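Home News Business Living Archive Contact

March
By the Plustlow Weekly staff

The owner of Guerreiro Moving keeps a wall map of the county above her desk, with a pushpin in every street where she has packed up a house. Most of her customers are over 70 and leaving a place they have lived in for decades. She started out driving a truck for Wisatel Van Lines, and she says the driving was the easier job.

"With a young couple you show up, you load, you leave," she says. "With a person who has been in the house since 1970-something, you're there for two weeks before the truck even comes. You sit at the kitchen table a lot."

She asks new customers to begin with a room they don't care about. Usually it's the laundry room or the hall closet. Photographs come last, and so does anything with handwriting on it. She learned this on one of her first jobs in Plustlow, when a customer opened a box of letters on the first morning and no packing was done until the next day.

"I didn't rush her. But I had two people on the clock and I hadn't charged for it, so that was my money. Now I tell people up front, letters are the last day."

Her usual job is a move from a family house to an apartment. The one she had finished the week we spoke was a house of 1405 square feet going into two rooms at the Tramard, the senior building by the river. The customer had already measured the new place, and the owner measured it again. She says people tend to measure the floor and forget the doors, and that a hutch she could easily fit along a wall may still not make the turn from the elevator.

Kitchens take longest. She says the good china is simple, as there is one set of it and somebody in the family has usually spoken for it. Everyday cups and plastic containers are harder. People have bought them over and over for years and each one is useful.

"They'll say, what's wrong with it? And nothing's wrong with it. I tell them to pick out what they'd use between one dishwashing and the next. Put that on the counter. Then we look at what's still in the cabinet."

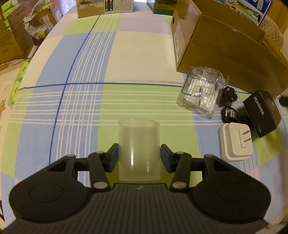
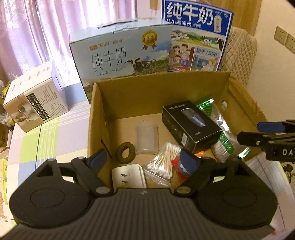

She is strict about labels. Every box gets the name of the room it is going to, which may be different from the room it came out of, and two or three words on what's inside. She writes on the side and never on the top, so it can be read when the boxes are stacked. The word "misc" is banned on her jobs. If a box holds odds and ends, the label has to say whose they are or which drawer they came from.

One box rides in the customer's own car. It has medicines, phone chargers, a roll of toilet paper, a lamp and the coffee. She packs it herself on the last morning and carries it out last.

We asked what it costs. She charges $305 for a day with one packer, and a small apartment move might need three of those days. The truck is extra. Long trips she hands over to her old employer. The longest so far was 2237 miles, for a man moving in next to his daughter, and he took almost 80 boxes with him, most of them books. "I tried," she says. "He wanted the books. They're his books."

Grown children can make the work slower. Some want everything kept, but have no space for it. She now asks them to come and collect what they want before packing starts, and gives them a date. Anything left after that is up to the parent.

"It's the parent's house. I say that on the phone before I ever come out. If a son calls me and says throw out the recliner, I call his mother and ask her about the recliner."

She does not sell furniture for customers and won't give prices on it. She used to, and got into arguments over a dining set that a family believed was worth much more than anyone would pay. She keeps a list of two auction houses and a thrift store that will pick up, and leaves it at that.

Her own garage, she says, has boxes in it from her last move, and at least one of them is marked "misc."

Spring is her busy season, and she is booking into the summer. For anyone thinking about a move in the next year, she suggests starting with the paperwork: the deed, the car title, insurance and the will, all in one folder. After that, the freezer. People forget the freezer, and it has to be empty and unplugged a full day before the truck.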